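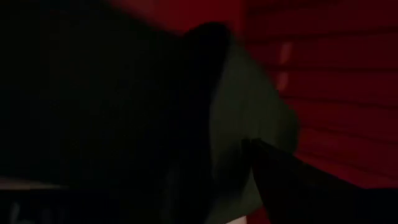 Lighting comes first on the sheet this time, ahead of the shelves and the floor, and I hope you'll bear with me while I go on about it a little. Most of the trouble we have in the Distham storeroom begins with a person reaching for something they can only half see. Bright colors give you a fighting chance: deep red still looks red in very poor light, and a dull gray-green with a rounded side will at least show up against it, but anything black next to them turns into one big dark lump and you can't tell where it stops. So please read the lighting section even if you've done this inspection many times before and could recite the rest of it in your sleep.

Starnevow Craft Supply, Distham storeroom
Storage and lighting safety check
Completed 2025-12-11
Next full check: February

Marks used: OK, FIX (can wait for the next maintenance visit), NOW (deal with it before the room is used again)

1. LIGHTING

1.1 Ceiling lights all working, no flicker: OK
Comment: All on within a second or two of the switch. One cover has a dead moth in it, poor thing, and I've left it for whoever has the tall ladder out next.

1.2 Light reaches the back of the lower shelves: FIX
Comment: It does on the window side. On the long wall it really doesn't, and I had to crouch and wait for my eyes to settle before I could tell a dark bag from the gap beside it. The Wurkader clip lamps we bought for the front counter would do very nicely down there.

1.3 Dark items kept apart from other dark items on low shelves: FIX
Comment: I know this one sounds fussy! But a black case pushed up against a black bag is very easy to misjudge, and you put your hand down expecting a soft edge and meet a hard corner. Put something pale or bright between them, or bring the dark things up to waist height where the ceiling light falls on them.

1.4 Handheld flashlight on its hook, batteries good: OK
Comment: On its hook, and brighter than I remembered. Thank you to whoever changed the batteries.

2. SHELVES AND BINS

2.1 Uprights fixed to the wall: OK
Comment: Gave each one a good firm tug. The Simões units are holding up beautifully and I have no complaints about them at all.

2.2 Shelf loads within the posted limit of 270 pounds: OK
Comment: The fullest shelf is the one with the plaster, which comes to 252 pounds going by the weights printed on the sacks. That's inside the limit but it doesn't leave much room, so please start a new shelf when the next delivery comes in instead of squeezing one more sack on the end.

2.3 Heavy things low, light things high: FIX
Comment: Mostly very good. Somebody has put the cast iron press on the fourth shelf up, and it needs to come down. Two people for that, please, and clear the floor first.

2.4 Nothing round left free to roll: OK
Comment: The jars are wedged in and the paper rolls are standing in their tubs. If you take one tub out, nudge the others together again so they go on holding each other up.

2.5 Bins free of cracks and sharp edges: NOW
Comment: One bin by the door had a split rim, sharp enough to snag my sleeve. I've emptied it and put it out with the trash. Its contents are in a cardboard box on the worktable until we find a replacement, and the label went with them.

2.6 Labels facing out and readable from standing height: FIX
Comment: Lots have faded. A thick marker on white card is still the best thing going, and nicer to look at than the printed ones that curl.

3. FLOOR AND WALKWAYS

3.1 Clear path from the door to the back wall: OK
Comment: Lovely and clear. I walked it with the lights on and then once more with only the flashlight, and didn't catch my foot on anything.

3.2 Straps, handles and cords tucked in: FIX
Comment: Bag straps again, hanging down into the aisle at ankle height. Fold them under the bag when you put it away. It takes no time and I'd be so grateful.

3.3 Floor dry, mat lying flat: OK
Comment: The mat has started to lift at one corner. It isn't a trip hazard yet, but keep an eye on it once people are coming in with snowy boots.

3.4 Step stool steady, feet intact: OK
Comment: All four rubber feet are there. Please don't stand on the upturned crate, even for something quick.

4. EXITS AND EMERGENCY ITEMS

4.1 Door opens fully and isn't blocked: OK

4.2 Extinguisher in place, gauge in the green: OK
Comment: Gauge is fine. The bracket could do with a dusting.

4.3 First aid box stocked: FIX
Comment: We're low on the small adhesive bandages and the tape is nearly gone. Plenty of gauze. I've added both to the shopping list pinned inside the door.

4.4 Room temperature at time of check: 68 degrees, OK
Comment: Comfortable, and good for the glues, which go stringy when the room gets cold.

TO BRING TO THE FEBRUARY CHECK
Clip lamps for the long wall, a new bin, white card, a marker that hasn't dried out, and a second pair of hands if the press hasn't been moved by then.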